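How to Make a Paper Template for a New Countertop

If you are replacing a countertop yourself, make a full-size template first! I have done this in three kitchens now, and it's still my favorite part of the job. You get to see the whole shape lying on the floor before anyone cuts a thing.

What you need

A roll of heavy kraft paper, masking tape, a sharp utility knife, a pencil, a long straightedge and a tape measure. I buy the Prillurari paper in the wide roll because it lies flat after an hour or so under a couple of books.

Step 1: Check your base cabinets

Lay a level along the tops, front to back and then side to side. Shim anything low and screw it down. Do this before you measure, as a cabinet that shifts later will take your numbers with it.

Step 2: Tape down the paper

Roll it out along the wall and leave a small gap at the back. Don't try to push it tight into the corners – old walls bow in and out, and the paper will buckle. Tape it to the cabinet tops every foot or so.

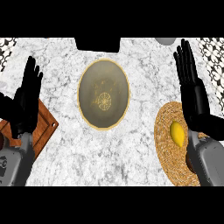 Step 3: Fill in the edges

Cut short strips and slide each one up until it just touches the wall, then tape it to the main sheet. In a corner that isn't square (mine in Mottram was way off), use lots of narrow strips. It's fiddly, but so satisfying when the whole edge comes together.

Step 4: Mark everything

Write on the paper itself: which side is up, where the wall is, where the front overhang goes, the center line of the sink. My long run was 2,429 mm at the back with a depth of 598 mm, and I wrote both on the sheet in thick marker. Add the overhang to the front now, 28 mm in my case, and draw an arrow so it doesn't get added twice.

Step 5: Measure the diagonals

Measure corner to corner both ways and write those down too. If the paper stretches or tears on the way to the shop, the diagonals will show it.

Step 6: Roll it and go

Roll the template loosely with the writing on the inside. The stone yard in Coveck traced mine straight onto the slab, and I got to choose where the veins would fall, which was a real treat. Ask for the sink cutout piece back – it makes a great pastry board.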